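Gondal Teach Handle, reviewed after one winter of use
May 2022

We bought the Gondal handle in October, to show our robot arm how to pick small things out of a bin. Before this we moved the arm with the buttons of the pendant, and one good demonstration took me 17 minutes. With the handle I need less than two.

You hold the handle in the air and the arm follows your hand. The weight is comfortable, and the trigger closes the fingers softly. I only wish the cable were longer.
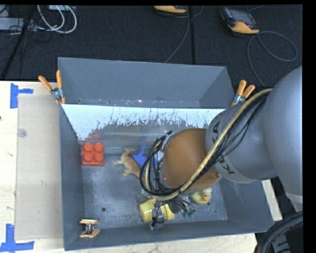 Bin picking

Our bin is a grey metal one, held by spring clamps, and we use toys for the practice: a duck, a red building block, a few animals. Round things are the hardest to teach. With the yellow cylinder you must bring the finger down slowly, and the handle has a slow mode which I like very much. Near the walls I still make mistakes, as the handle does not let you feel contact.

Stilent, the recording program in the box, is less good. It saved 96 of my first demonstrations without complaint, then it stopped and wanted a restart. Support answered me politely the next morning.

Price: 2000 euros
My mark: 17 out of 20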